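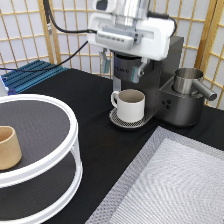

May 5, 2023

**Rimside publishes handling rules for robot arms at beverage stations**

Rimside, the trade group for makers of counter-service automation, has published its first set of handling rules for robot arms that work beside hot drink machines. The document runs 44 clauses shorter than the draft sent out in February, and members have 250 days to bring existing stations into line. New stations have to meet the rules from the day they are switched on.

The rules cover single-arm setups that place, fill and move open cups. They do not apply to closed vending cabinets, where the customer cannot reach the arm, or to mobile robots that carry drinks to tables.

Most of the text deals with the space between the gripper and the machine. Before an arm moves a filled cup, it has to back its fingers clear of the brew head and approach again at reduced speed. Cups with handles must be set down with the handle in the same position each time, and the station must stop if a cup is found turned. Finger pads that touch cups or pitchers must be removable for washing and replaced when the surface is cut or worn smooth.

Cables get a section of their own. A cable that runs outside the arm has to be long enough for the full range of movement, and the operator must check the arm's widest reach with the cable attached before the station opens. Loops may not pass over a filled cup at any point in the cycle. The February draft would have required all cables to run inside a sleeve, but several members said sleeves were hard to keep clean near steam, and that clause was dropped.

Other rules concern the work surface. Mats and cloths must lie flat under anything the arm picks up. Clean and used cups go in separate places, and the arm's program must treat them as separate even when the racks are identical. Steel pitchers with long handles have to be parked with the handle pointing away from the customer side.

Fasel, which builds stations for office kitchens, said it would update its 644 installed units by software where possible. Six of its older sites will need new finger mounts. The company said it had asked for a longer changeover period and would have liked more detail on how stops should be logged.

MacLeod, a maker of gripper parts, said its current washable pads already meet the text.

Rimside said the draft drew 2,005 comments, most of them on speed limits near open liquid. The final wording leaves the exact speed to the builder, who must write it down, test it with a full cup and keep the result at the station. Inspectors can ask to see the test repeated.

The test center in Prukau will handle the first inspections. Operators can book a visit through Rimside and should have the station's written cup routine ready, including the steps staff take after a spill. A second document on milk handling and rinsing is in preparation. No date has been set for it.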